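Zokano Table Clearing Notes

README, last updated 2026-01-20

What this is

A set of notes and photos on clearing a cluttered table into a bin. It covers 496 clearings. Earlier copies called it a "complete guide to household waste," which was a stretch. It covers what went into a bin when a table had to be emptied, and very little else.

What counts as trash

The label "trash" in these files means "ended up in the bin." It does not mean the thing was broken, dirty or unwanted. Mugs, rolls of tape and soft toys all carry the label somewhere in the set, and I would not trust anyone who used it to work out what people throw away at home. The Jokberg list, which we started from, assumed a clean split between keepers and garbage. I have yet to see a table where that held up.

Fields

item: plain name, singular, lower case
group: paper, kitchen, toy, office, other
surface: what the item was lying on, if known
bin_lined: yes, no or unclear

"Other" is doing too much work. Of 800 item names in the first pass, 70 went there, mostly small white things that could have been paper, packaging or plastic. Please don't sort them by guessing.

Known problems

Items at the bottom of a bin are undercounted. Anything under a heap is missing from the list, so the totals favor whatever landed last.

Tablecloths are a nuisance. Where 2 cloths are layered, the surface field records only the top one. Patterned cloths also make small scraps easy to miss.

Brasteo names use "cup" and "mug" as if they were the same. We kept "mug" for anything recorded as one and left the rest alone.

Changes planned for February

Split "toy" into soft and hard. Drop the tidiness score, which never meant much. A half-full bin beside a table tells you nothing about how well the table was cleared, and the score pretended it did. 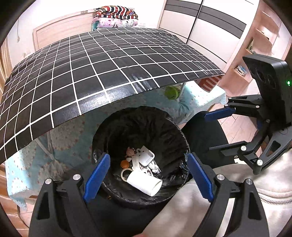
The old scores will stay in the Zheng archive copy for anyone who needs to match earlier results. I would leave them out of new work.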